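Wall and Workbench Coverings: Frequently Asked Questions

Ordering, cleaning and care for Kirka leaf-pattern wallpapers, Amura white worktops and the Hesteck bucket range. If your question isn't answered on this page, use the contact form at the bottom of any product page.

Can I hang wallpaper behind a workbench?

Yes. Many customers do this in a garage, hobby room or utility room. Choose one of our washable papers for any wall within arm's reach of the work surface. The standard papers can be dusted but should not be wiped with a wet cloth.

If you do oily work such as bike parts or small engines, we suggest a clear splash panel along the lowest part of the wall. Even a washable paper will hold on to grease if it sits for a few weeks.

How do I match a large leaf pattern at the corners?

Start in the corner people see first and work outward. Large leaves and long stems show a mismatch more than small prints do, so put the least perfect join in the corner behind the door or behind tall storage. Buy all your rolls from one batch. The batch number is on the label inside the wrapper.

Order one extra roll if you are covering three walls around a bench. Big repeats use more paper than the plain square footage suggests.

Does a beige and brown paper show dirt?

Less than a white wall does. Brown leaves and stems hide small marks well. The beige ground between them will show fingerprints near light switches and at bench height, so check those areas first.

How do I clean a white worktop?

For everyday cleaning, use warm water and a drop of dish soap on a soft cloth, then wipe again with plain water and dry. Do this in sections so the soap does not dry on the surface.

Pick up loose screws, filings and grit before you wipe. A small metal part dragged under a cloth will scratch a white surface, and the scratch will then collect dirt.

For grease, use Annan surface cleaner, which we sell in a spray bottle. Spray the cloth and not the table, leave it on the spot for 3 minutes, and rinse. Do not use scouring powder or steel wool.

Why do you recommend two buckets?

One bucket holds the wash water and the other holds the rinse water. With a single bucket, you put the grease back on the table each time you dip the cloth.

Get them in two different colors and always use the same color for the same job. It doesn't matter which is which. Write it on the side in marker if several people share the room.

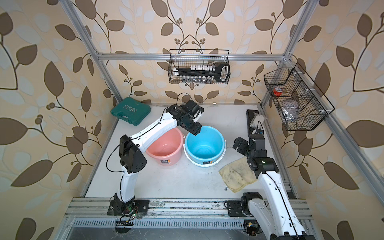
Fill each bucket no more than halfway if it will stand on the table. A full one is hard to lift down without spilling, and water that runs to the back of the bench can get behind the wallpaper. Change the rinse water when you can no longer see the bottom.

Empty both buckets when you finish and let them dry before stacking. Wet buckets stick together and are a nuisance to pull apart.

Can I leave the labels on the buckets?

You can. They do no harm, but they start to peel after a few washes and bits end up in the water. To remove one, soak it in warm water, peel from a corner, and rub off the leftover glue with cooking oil.

Can I wash greasy cloths and use them again?

Light stains, yes. Wash them separately from clothing in hot water. Dark grease marks usually stay visible after washing, even when the cloth is clean enough to use. Keep stained cloths for tools and the floor, and use fresh ones for the worktop and the wall.

Cloths soaked with oil or solvent are different. Do not leave them crumpled on the bench or in a closed bin, as they can heat up and catch fire. Lay them flat outdoors to dry and follow your local disposal rules.

Can I keep a tool case on the worktop?

Yes, a plastic case is fine. Lift it when you move it - don't slide it - and wipe the underside now and then. Grit stuck to the bottom does more damage than the weight. The back corner is a good place for a case you use every day, provided there is room to open the lid without rubbing the wallpaper.

How do I get a water mark off the wallpaper?

Let it dry fully first. On a washable paper, wipe the whole area around the mark with a barely damp cloth, working from the bottom up. If a seam has lifted, use a little seam adhesive and press it flat with a clean dry cloth.

Do you send samples?

Yes, up to 5 wallpaper samples per order. Large patterns will not fit on one sample sheet, so check the full repeat on the product page as well.

Can I return opened rolls?

No. Unopened rolls, worktops in their original packaging and unused buckets can be returned. Keep the order number handy when you contact us.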